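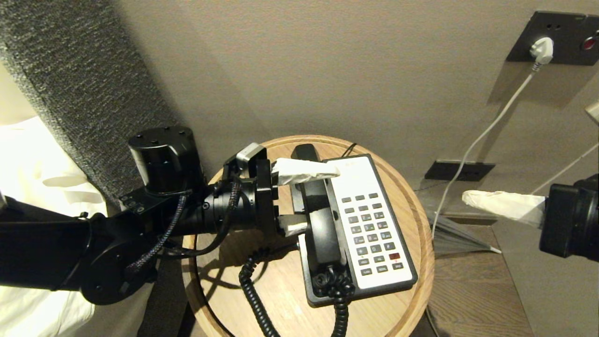
Fostano, February

Section 4: Giving the desk telephone a good home

By now you have the phone unpacked and the film peeled off the face, so we come to the part people tend to hurry through and then write to us about. Where the telephone stands makes a great deal of difference to how pleasant it is to use, and a little patience with the cords today will save you a lot of untangling come summer.

A small round side table does very nicely, as long as it stands firmly on all its legs and has enough room for the base and the looped cord. The light wood kind shows dust less than the dark kind, in our experience, and the black and white phone looks handsome on it. Baptiste Tanguy, who wrote the first version of this guide, kept his on a windowsill for years, but please don't copy him. Strong sun will yellow the white face.

Setting the phone in place

1. Put the table against the wall, within easy reach of the telephone socket. Leave a hand's width between the edge of the table and the wall so that the cords can hang down freely.

2. Wipe the top with a dry cloth and let any polish dry completely, overnight if you can bear to wait. The rubber feet can leave marks on fresh polish.

3. Set the base down with the keypad facing the chair where you will be sitting. Keep the back edge of the phone at the far side of the table.

4. Push the clear plug of the thin line cord into the back of the base until it clicks. Lead the cord off the back of the table, then plug the other end into the telephone socket.

5. Fit one end of the coiled cord into the bottom of the handset and the other into the side of the base. Both ends click, and both should stay put when you give them a gentle tug.

6. Lay the handset lengthwise in its cradle on the left, earpiece at the top. Press lightly at both ends until it sits flat - a handset resting a little crooked will keep the line open, and your callers will get the busy tone all afternoon.

Note: The coiled cord is happiest lying in a loose loop across the front of the table. It may hang over the edge a little, and that does no harm in a quiet corner. Where there are small children or a dog with a lively tail, bring the loop back up beside the base.

CAUTION: The line cord goes into the telephone socket only. Keep it apart from lamp cords and chargers, and never run any of them under a rug.

Checking the line

1. Lift the handset and listen for a steady tone.

2. Call a friend and talk for a minute or two, moving the handset about as you normally would. If you hear crackling, press both ends of the coiled cord home again and try once more.

3. Hang up and ask your friend to call you back. Wait at least 15 seconds after hanging up before you decide that nothing is coming through.

When the coils get twisted

They will, sooner or later, and it's nothing to worry about! Unclip the cord from the base, hold the handset still on the table, and let the loose end turn until it stops by itself. Roos Mertens at our help desk does hers every time she changes the bed linens, and her cord still looks new after 20 years.

If yours has stretched past saving, ask for part 300, the replacement coiled cord, at any Verschueren shop. Bring the old one along so they can match the length and the color.

Keep this section with the card of stored numbers. You will need both when you get to Section 5.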